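Section 4. Running your first clutter trials

By now you should have Clovberg installed and the self-check from Section 3 passing. This is the part where the method starts doing something you can watch, and I still enjoy it every time I set up a new machine. You'll load a scene, let the planner choose its grasps, and end up with a results file you can compare with ours.

The idea in short: most grasp planners score each grasp as if the object were alone. Ours, which we call Erham, also scores what the closing fingers would do to the neighbours. A grasp that is nearly as firm but leaves the next object where it was gets a better mark. Everything in this section is there to let you see how much difference that makes on your own computer.

4.1 Before you start

You will need the object pack, the arm model and the trial list, all of which came with the download. The trial list holds 300 layouts. A full run with both planners takes a fair while on a laptop, so begin with the short list of 18 and save the long one for an evening.

Note: if you changed the fingertip friction in Section 3 to see what would happen (I hope you did!), put it back to the default now. The published results all use the default.

4.2 Loading a scene

1. Start Clovberg and open the Trials panel.

2. Choose the short list and type 1214 in the seed box. Any whole number will run, but this is the one we used for the reference results.

3. Press Build. The objects are dropped from a small height and left to settle before the arm does anything.

4. Wait until the status line changes from "settling" to "ready". Don't press Run early. An object that is still rocking has a moving pose, and the planner will happily plan for a place the object has already left.

5. Look the layout over. The everyday objects are deliberately mixed: cups in two sizes, boxed items, a screwdriver, an adjustable wrench. Long thin tools and open round shapes ask for very different grasps, and having them side by side is what makes the trials interesting.
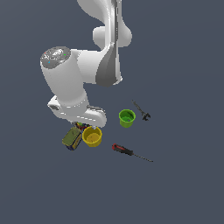 6. Press Plan. Erham proposes its candidates and gives each one two scores, "hold" and "disturb". Hold is how well the grasp should resist slipping, and higher is better. Disturb is the predicted movement of everything else, and lower is better.

7. Click through the candidates in the list. The gripper jumps to each one in turn without running the physics, so you can't spoil anything by browsing.

Do spend a few minutes on step 7. My favourite moment in the whole project came from idle clicking of this kind, when I noticed the planner choosing to take a cup by the side of its rim that faced open space. There is no rule in the code that says "prefer open space". It comes out of the disturb score alone, and seeing it happen on a layout I hadn't tuned for had me grinning for the rest of the afternoon.

Caution: the disturb score is a prediction from one short simulated push. It gets less reliable where objects lean on each other, as a small shift in one can let another topple. Treat scores in tight groups as a rough guide.

4.3 Running the comparison

8. Set Planner to "both". Clovberg then runs every layout twice from the same settled state, once with the plain planner and once with Erham.

9. Set the time limit to 60 seconds per attempt. This is simulated time, so a slow computer isn't punished for being slow.

10. Leave "Record contacts" ticked. The files are larger, but you'll want them the first time a result surprises you.

11. Press Run. You can watch, or minimise the window - the results are the same either way.

12. If a trial stops with "no plan found", let the batch carry on. It is logged as a failure for that planner, and that's the correct way to count it. Please don't delete these rows before working out your averages.

Note: the camera view can be moved freely during a run. It has no effect on the planner, which reads object poses straight from the simulator. That is a real limit on what we can claim, and Section 7 covers what changes when you swap in estimated poses.
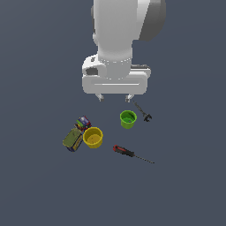
Hüsnü Keskin wrote to us after trying the first release that the disturb score had been the useful part for him, but that he wished the manual had told him sooner to look at single layouts before looking at the average. He had spent two days puzzling over a mean that hardly moved, when the gain was nearly all in the crowded layouts and the sparse ones were diluting it.

He was right, and the next part was rewritten with his letter open on the desk.

4.4 Reading the results

13. Open the results file and sort by the column named "spacing". This is the smallest gap between the target and any other object in the settled layout.

14. Compare the two planners on the closest-spaced rows first. If your set-up matches ours, this is where Erham should pull ahead.

15. Then look at the widest-spaced rows. The planners should be close to level here, and on some layouts the plain one wins because it never trades away any firmness. We think that's a fair price, but you may not, and the "disturb weight" setting lets you choose.

16. Pick one row where the two planners disagree and press Replay. Step through slowly around the moment of first contact.

Caution: don't compare results files made with different versions of the physics engine. Fermín Yáñez lost a good week to this in August, chasing a drop in hold scores that came entirely from an update to the contact solver. The version is written on the first line of every file, so check it there.

If your short-list results look sensible, switch to the full list and repeat from step 8. To add objects of your own, go on to Section 5, and have a set of kitchen scales handy for the masses.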